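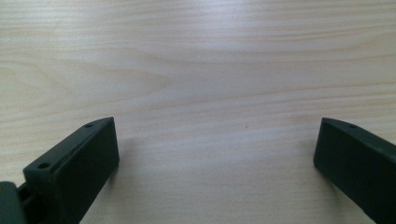

Step 2: Start each take with the fingers open

Before you press record, hold the gripper over the table with both fingers spread wide and nothing between them. Bare tabletop in the gap is what you want. Every take in the Nistar set opens this way, and the training script uses the open position as its zero.

Keep still for a slow breath, then move. If you start moving straight away the tracker may lose its place, and the take has to be thrown out.

Watch for glare. A pale table throws back a lot of light near the top of the view. A bit of shine is fine – leave it in, as the arm will have to cope with it later. If it covers the object, shift the object and leave the lamp alone.

Step 3: Pick and place

Bring the fingers down on either side of the cup, close them gently, lift, and set it on the saucer. Open fully before you pull away. Use your normal speed.

Step 4: Change something

After every 9 takes, move the cup to a new spot or turn its handle. Deepika Poduval ran our first batch with the cup in one place for 69 takes, and the model learned to reach for that spot whether the cup was there or not.

Step 5: Label and upload

Name the folder with your initials and the task, then copy it to the Wiltthorpe drive. We aim for 400 takes per task. Expect to keep nearly 315 after checking. Send any odd ones to Tharun Rao before you delete them.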